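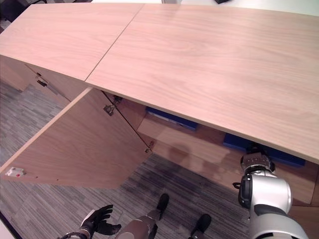

May 6, 2024

Cabinet day, finally. I've been putting off the long low one since April, and this morning I ran out of excuses, so I got down on the carpet and started with the doors. Sore knees already!

I like this cabinet more than I expected to. The pale oak finish carries on inside, so it looks decent even with a door hanging open, and the top is long enough to lay out a whole project if people would stop parking their mugs on it. (You know who you are.) The top is in two panels, and I ran a fingernail down the seam between them and got a disgusting amount of crumbs. Toothbrush next time, and the vacuum before anyone wipes anything.

Hinges: gave the screws a quarter turn by hand on the door I had open. Please don't use the driver on these, the board is soft and I don't want to be plugging holes again like we did on the Requena bench. The little white catch down at the corner of the door I left alone for now. If it starts sticking, write it here and I'll look at it properly.

Now the shelf. My plan is Jastik paperwork to the left, Monano to the right, and the Felia stuff goes upstairs where it should have gone in the first place. Dark blue for everything we keep down here, with a label on the spine, big letters, no pencil. I'm allowing 4 projects in this cabinet and then it's full, I mean it this time.

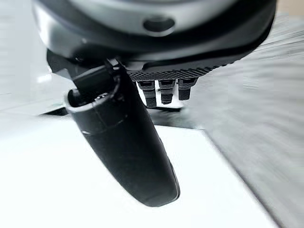
Sabina Howlader would rather have it sorted by year, because half of what she goes looking for belongs to two projects at once and she ends up on the floor opening everything. Fair point, and I hadn't thought about the shared calibration sheets at all. So maybe project first and then year on the label - or a separate place for the shared sheets, at the front where you can reach them without kneeling.

Left to do: labels, felt dots for the doors, ask Areeba if she still needs the old Felia receipts. New label tape costs 900 a box from the usual place, so go easy on it.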